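Community Help > Robotics and Automation > Grippers and Data Collection

Are soft blue finger pads worth the money on a hand-held gripper for clothes folding?

Posted by tinbadger, Dec 7, 2020

I've been asked to choose between two hand-held grippers for recording folding demonstrations on a bed. Not a lab bench, a proper bed with a duvet on it. The candidates are the Lirkura and the Zirbridge. Both have parallel fingers on linkages, both take a camera on top, and both makers say theirs is better on fabric. Well, they would.

The Lirkura kit is 1,475 for a pair and the Zirbridge is 832. The seller puts nearly all of the gap down to the textured pads and the stiffer linkage. I have read the product pages several times and can't find a single test on thin knitwear. There is plenty of footage of it picking up cardboard boxes, which I could manage with barbecue tongs.

What I want to know:

Do the pads hold a thin jersey top, or do they just slide over it and pinch the duvet as well?

Is the camera view any good once the fingers are in the way?

Does anybody trust the width readings?

I don't want to hear that it "depends on the application". The application is tops on a bed.

Yu-ting Peng
Member, 147 replies

I've used blue-padded ones for tops since August, so I can answer some of this, but I wouldn't call myself a fan.

Pads first. They grip well when you come at an edge. They are poor when you press down on flat cloth and close, because the stuff underneath comes up too. On a firm mattress it's tolerable. On a loose duvet you will get a pinch of duvet in a good share of your takes, and if you aren't watching for it you'll train on it. I'd want to see the cheaper pads do any worse before paying the difference.

Start with the top spread out and work from the side. I put one finger on the cloth and keep the other off it, then close.

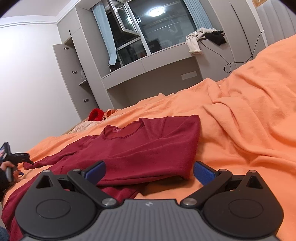 Left pad on the red top, right pad just past its edge over the orange blanket. Second gripper over by the sleeve.

The second gripper matters more than the brand of the first. With one hand you end up dragging the garment across the bed, and the bedding goes with it. If your budget only stretches to one of the dear ones or two of the cheap ones, buy two cheap ones. I know that isn't what the seller wants you to hear.

On the camera view, look at where the tool sits in your own recordings before you believe any claims about field of view. It takes up the bottom of the picture every time and there's no setting that cures it. What you can do is check that the gap between the pads stays clear, as that's the part you need. 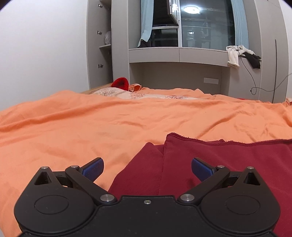

Fingers open with nothing between them, ruffled edge of the red cloth just ahead.

You can see both pads and the bit of cloth you're going for, so for approach I have no complaint. Once you're closed on a fold it's a different matter, and I haven't found a mounting I like. Tilting the camera forward shows you more cloth and loses the background, and then the tracking gets upset. Tilting it back does the reverse. I leave mine alone now.

Other things that have caught me out:

Windows at night. Dark glass with a ceiling light reflected in it can confuse tracking. Draw the curtains if you have them. I kept forgetting.

Dark garments on dark bedding. Choose bedding in a colour you don't own clothes in.

Pivot screws. Check them before each session. A slack pivot makes the width reading wander, and you won't feel it in your hand.

As for trusting the readings, no. I close the fingers on a gauge block at the start and at the end, and throw the session out if the two don't agree. That has cost me 4 sessions so far.

collarifan
New member

Get the Collari, much better than either. Mine never slips on anything.

tinbadger
Original poster

Never slips on what, though? If you have a recording of it taking the neckline of a thin top off a duvet I'd be glad to see it. I looked at the Collari page and it's boxes again.

Yu-ting, thank you, that's the first reply I've had anywhere that mentions picking up the bedding. I hadn't thought about doing the block check at both ends either. Do you go for the neckline or the hem?

Ko_bench
Member

I'd say neither, to begin with. Different view from Yu-ting on a couple of points.

I think the pads do earn something, just nowhere near the price gap. Smooth rubber lets go of thin knit when you lift and turn at the same time, at least in my hands. Textured pads hang on a bit longer. But you can buy textured pad material by the sheet and stick it on, and I couldn't tell the difference afterwards. Let the glue cure overnight or the pads creep.

I'm also less worried about pinching the duvet. Approach lower and slower and it mostly goes away. People rush because they're counting episodes.

Where I do agree is on having two tools, and on not believing anybody's box videos. For the start position, I like the garment partly folded with the neckline in clear view and a sleeve trailing off to one side. It's nearer to how clothes get dropped on a bed, and it shows up a bad gripper faster than a neatly laid out top does.

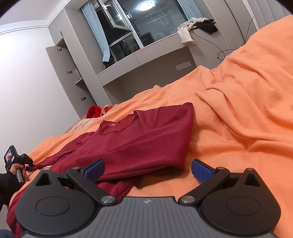
Partly folded start, neckline and collar label in view between the tool and the far end of the bed.

Scalloped trim like that is a fair test, by the way. It's thin, and it gives the pads very little to bite on. If a seller will lend you a demo unit, take a top with that sort of edge and try to lift it by the trim twenty times. Write down the failures yourself. Don't let them do the holding.

On weight, no one has mentioned it and the product pages bury it. Hold the thing out at arm's length over a mattress for half an hour before you pay for it. My wrist gave an opinion long before the data did.

Yu-ting Peng
Member, 147 replies

To answer the hem or neckline thing: hem first, then shoulder. Neckline only if it's facing me. Ko_bench is right about the sheet material, I'd forgotten you could get it. I'm not convinced about going slower, I tried that and still had duvet in the fingers, but my duvet may be puffier.

tinbadger
Original poster

I've asked both sellers for a week's loan and told them I'll be bringing my own knitwear. Zirbridge said yes. Lirkura sent me the box video.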